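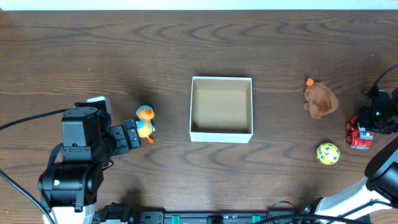 Jolán Fodor escreveu-nos a perguntar se era preciso saber bordar ou costurar para participar, e se quem nunca pegou numa agulha ficava para trás. Não é preciso e não fica. A pergunta chegou várias vezes desde que divulgámos a primeira nota, por isso fica já respondida no início desta chamada.

Chamada para participantes – Oficina de Remendo e Conserto de Roupa, edição de maio

A Associação Badwood abre inscrições para a oficina de remendo e conserto de roupa que vai decorrer em maio, na sala do primeiro andar do edifício McKinnon. São 15 lugares. A oficina destina-se a maiores de 16 anos residentes na freguesia ou que nela trabalhem ou estudem. Se sobrarem lugares, abrimos a pessoas de fora.

O que se faz

São cinco sessões, sempre ao fim da tarde, das 18h30 às 20h30. Na primeira aprende-se a enfiar, a rematar e a pregar botões de dois e quatro furos. Na segunda fazem-se bainhas à mão. A terceira e a quarta são dedicadas a remendos: joelhos de calças, cotovelos de camisolas, bolsos rotos. A última fica livre para cada participante acabar o que trouxe de casa. 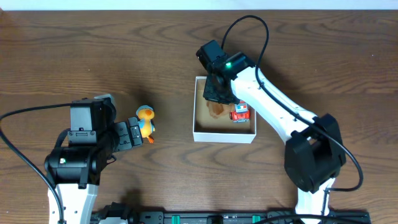 Cada pessoa deve trazer pelo menos duas peças de roupa a precisar de conserto, lavadas. Não aceitamos casacos de cabedal nem impermeáveis, que pedem agulhas e colas que não temos. As linhas, as agulhas, os dedais e os retalhos são fornecidos. Há três máquinas de costura na sala, mas só serão usadas na última sessão e por quem já souber trabalhar com elas.

O que pedimos em troca

A oficina custa 31 euros, pagos na primeira sessão. Quem estiver desempregado ou for estudante não paga, bastando dizê-lo na inscrição. Pedimos que os inscritos venham a pelo menos quatro das cinco sessões. No ano passado tivemos mais de 50 pedidos e várias pessoas ficaram de fora, enquanto alguns lugares estiveram vazios a partir da segunda semana. Quem desistir deve avisar logo, para chamarmos o seguinte da lista.

Pedimos também que cada participante dê uma tarde ao ponto de conserto do mercado de Prollbridge, em junho. O trabalho é simples – receber as peças, colar etiquetas, pregar botões – e há sempre alguém com experiência na banca. 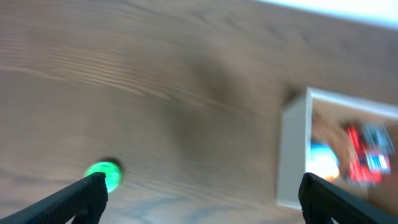

Procuramos ainda dois monitores de apoio. Aqui, sim, é preciso saber coser à mão com segurança e ter alguma paciência para explicar o mesmo ponto mais do que uma vez. Os monitores recebem 100 euros pelo conjunto das cinco sessões, contra recibo, e têm de estar na sala às 18h00 para preparar as mesas. Quem já deu apoio noutras edições pode voltar a candidatar-se.

Como se inscrever

As inscrições fazem-se por escrito, na receção do edifício McKinnon ou na retrosaria Sotow, onde há impressos. Indique nome, idade, contacto telefónico, as peças que pensa trazer e se se candidata a participante ou a monitor. Os candidatos a monitor devem juntar um parágrafo sobre a sua experiência e podem levar uma peça consertada por eles à conversa de seleção.

Os lugares são atribuídos por ordem de chegada. Telefonamos a todos os inscritos, incluindo os que ficarem em lista de espera. O edifício tem elevador e a sala é acessível a cadeiras de rodas. Não temos quem fique com crianças durante as sessões.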